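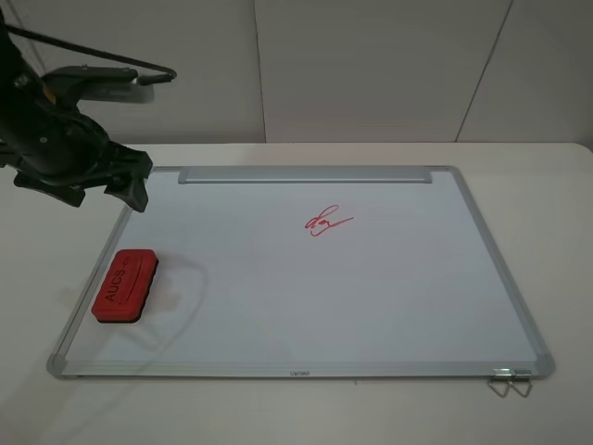

Do you need a separate planner if your controller already runs at 1000 Hz?

Most of the time you do, because a fast controller will only follow the path it's given, and it will follow a bad one just as faithfully as a good one.

I got that question from Sze-wing Chien over lunch in May, and I gave her that answer with a lot of confidence, and then I went back to my desk and spent the whole afternoon finding out how little of it I had put into my own code. So let me tell you about wiping a whiteboard!

The job sounds like nothing. Find the red scribble, find the eraser, pick it up, drag it across the ink, put it down. I'd split it into two programs. Tristoreo is our perception node (I wrote it, so the grumbling is allowed), and it hands over a mask of the marker ink plus a pose for the eraser. Teka is the planner, and it turns those into strokes.

The first trouble was color. My threshold was looking for red, and the eraser is red too, a good deal more of it than the ink, so Teka kept very politely planning to wipe the eraser. I fixed that by finding the eraser first, growing its outline by 16 pixels, and blanking that out before the ink search ever starts. Old smudges and the shine off the board were easier, as both come out gray and a saturation check throws them away.

The second trouble was pressure. I'd been commanding height, and a board lying on a table is never quite as level as you've told the software it is. Chin-lung Cheng talked me into an admittance loop along the board normal, with the planner only in charge of the sideways motion, and I wish I'd listened to him back when we were both in Varnusville and he first brought it up. Contact force now stays under 20 newtons on every stroke I've logged, and the logs are so much nicer to read.

Still on my list: the stroke planner doesn't know about the rail along the far edge, so I'm adding it as a keep-out box, and the replay tool chokes on any log longer than 3000 frames. I'll start with the replay tool, probably tomorrow morning with a big pot of coffee.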